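July, late, kettle on for the second time

Spent the whole evening on the arm again and my back is telling me so. I want to get this down while I still remember what order I did it in, because last time I wrote nothing and then had to work it all out from scratch like a fool.

So. The left finger has been closing a hair behind the right one for days. You could hear it more than see it, a little tick and then a second little tick. Fergal swore it was software. Ailbhe said belt. I said grit, mostly to be difficult, and I am very pleased to report that it was grit! Plus one screw that had backed itself out nearly a full turn, so Fergal can be a tiny bit right if he wants (no he can't).

Power off, plug out of the wall, then the cover, four screws, the short ones go at the front. I put them in a bottle cap this time. Wiped the rail with a dry cloth, then the cloth with a drop of alcohol, then dry again. The cloth came away gray. After that one smear of the Flirex grease, and I mean a smear, because Miroslava put a great blob on in the spring and I was still finding it tonight in places grease has no business being.

Then the boring part, which is zeroing. Fingers all the way open, let it settle, all the way closed, let it settle, write down the number. The left one read 139 and the right one 176, and they are supposed to match. I did the screw up, tried again, and they came in close enough that the little Pirkari box stopped blinking at me. I left the grip force at 100, where it was. I always want to turn it up and Bernadette always turns it down again, so why go through all that. 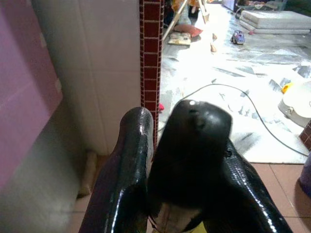 Then I ran the open and close test and went and ate a sandwich. The counter said 929 when I came back and the sound was lovely, just one tick, both fingers together. I stood there listening to it much longer than I needed to. Zoila called in the middle of that and I held the phone up so she could hear and she said, very kindly, that it sounded like a stapler.

Still on the list: the wrist cable. It runs too tight when the arm turns all the way over, and the sleeve has gone shiny where it rubs. I moved the second clip down a bit to give it some slack, but that is a patch and I know it. I'll ask Ailbhe if she still has that spare from the Sastance order, the longer one. If she doesn't, I'll have to order it and wait, and I am terrible at waiting.

Also need new finger pads soon. Not tomorrow, but soon. And a decent small hex key, mine is rounded off and I nearly said a word my mother would have heard from her house.

Put the cover back on, short screws at the front, zero left over, which for me is a personal best. Washed my hands three times and they still smell of grease. Bed.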